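4. Sorting Loose Wire into the Stacking Bins

This section covers the sorting of mixed offcuts and short lengths of hookup wire at the Anedura bench. Cable on reels is covered in section 11.

4.1 Before you start

Unplug any lead that runs to a power supply. Do not sort wire that is still attached to a board, a battery, or a live terminal.

CAUTION: Cut ends are sharp. Wear eye protection when pulling strands free under tension.

1. Stack the open-front bins at the left side of the work area with the openings toward you.
2. Assign one kind of wire to each bin and write it on the bin card. Bin color does not have to match wire color.
3. Place the mixed wire in front of the stack. Do not tip out a second batch until the first is cleared.

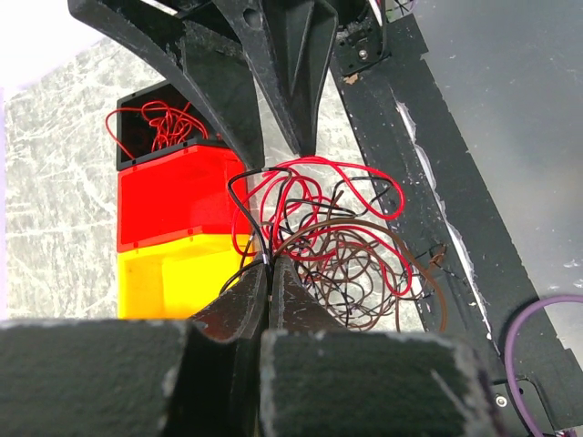 4. Find any connectors in the batch before pulling on anything. A connector acts as a hook and will tighten the loops behind it.
5. Work each connector out backward through the loops. If it will not pass, open the loops around it by hand. Do not cut the connector off.
6. Take out the insulated wire with the widest loops first. Coil it loosely and place it in its bin.

NOTE: Coils may stand above the rim of the top bin. In the lower bins, keep all wire behind the front opening so that it does not snag when the bin above is lifted off.

4.2 Separating two thin wires

Thin wires often remain knotted together after the heavier wire is out. Treat them as a pair.

1. Move the bundle to a clear metal surface.
2. Spread the outer loops away from the center until the knot can be seen.
3. Follow the longer wire from one free end to the point where it enters the knot.
4. Push slack into the knot from both sides. Lift one loop at a time over the free end.
5. Repeat until one wire comes away. Do not pull the two wires in opposite directions.

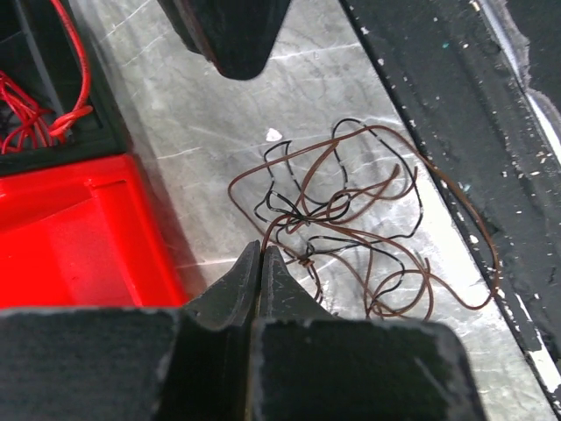 Fig. 4-2. Brown and black wire knotted at the middle of the bundle.

If the knot has not opened after roughly 11 minutes, cut the less useful wire on both sides of it and discard the short pieces.

4.3 Coiling and storage

Wind each length around two fingers and tuck the last turn through the coil. Lengths under 31 mm go to scrap. Wire with nicked insulation is stored apart and marked "Tonder," the shop name for test-only stock.

CAUTION: Do not use compressed air to clear strands from the bench.

Section revised 6th September by B. Vass. Checked by E. Farkas.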